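# Tracing false jaw-width readings on a handheld gripper

Revision: 25 May 2023, Cecilia Ackah

This procedure covers one fault: the logged jaw width jumps to fully open or fully closed for a few samples while the jaws have not moved. We hit it on the Tukia set in May. Of 2759 recorded demonstrations, 1286 contained at least one jump. A policy trained on them opened the gripper in mid-lift and dropped a full bottle next to the arm controller. No one was hurt. The controller was replaced.

The width is computed from two square markers, one per jaw. If either marker is lost, our logger fills the gap with the last end-stop value. That default was a bad choice and has been removed, but older logs still contain it.

## Before you start

- Put the robot arm in protective stop. Do not replay a suspect demonstration on hardware.
- Copy the raw video and the width log to a scratch folder. Work on the copies.
- Have the jaw calibration file for that gripper. The files are not interchangeable.

## 1. Find the jumps

Run the width check in Plindo with the step limit set to 8 mm per sample. Anything above that is faster than a hand can move the jaws at our sample rate. Export the list of flagged samples.

If the list is empty and the robot still opened early, stop. You have a different fault, most likely in the arm driver.

## 2. Look at the video for each flagged sample

Step through the video one image at a time, starting five images before the flag. Note which of these applies:

1. **One marker is covered.** Usually a fingertip between the jaws, or the object itself on a wide grasp.
2. **Both markers are clear but not detected.** Suspect glare from a ceiling light or a print that has worn.
3. **Both markers are detected and the width is still wrong.** Check the marker IDs. A left and right jaw swapped during repair will give this.

Candela Llorente found that most of our jumps were case 1. The operators had started to rest a finger at the base of the jaws – it is more comfortable, and the training sheet did not forbid it. It does now.

## 3. Check the hardware

Power down the gripper. Press on each jaw plate with a thumb. If it shifts, tighten the screws and recalibrate. Wipe the markers with a dry cloth only. Reseat the data connector and flex the cable near the plug while someone watches the live signal. A dropout here looks like case 2 in the log.

## 4. Repair or reject

Gaps of three samples or fewer can be interpolated if the jaw is moving in the same direction on both sides. Reject anything longer. Reject every gap that overlaps contact with the object, whatever its length.

Do not smooth the whole log. We tried it in the Bivville branch, and it hid the jumps from the check while leaving the robot with a slow false opening.

## 5. Confirm

Rerun step 1 on the repaired set. Then replay 1000 samples on the arm at reduced speed with an empty plastic bottle, clear of any electronics, and keep a hand on the stop button. Log the result under the gripper's serial number.
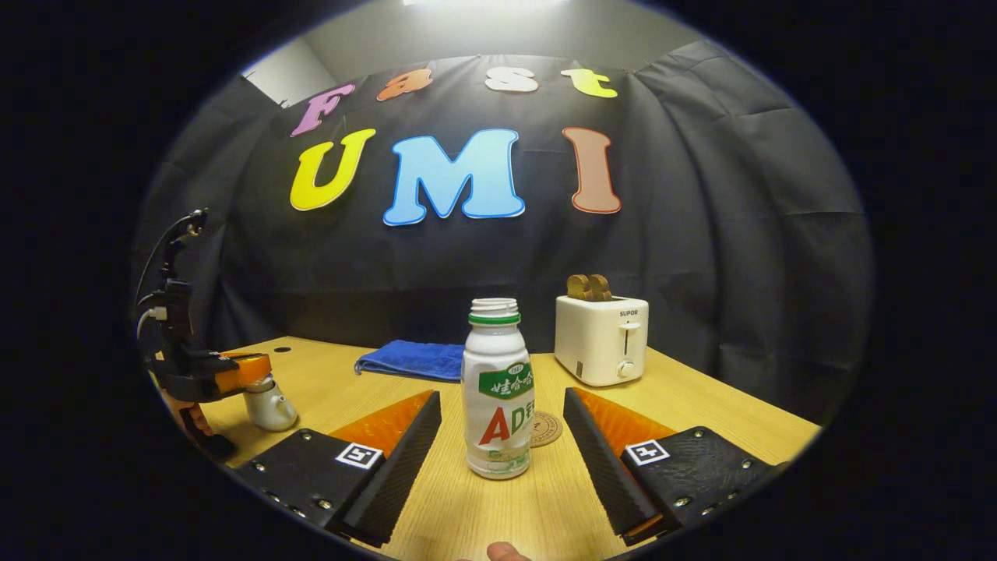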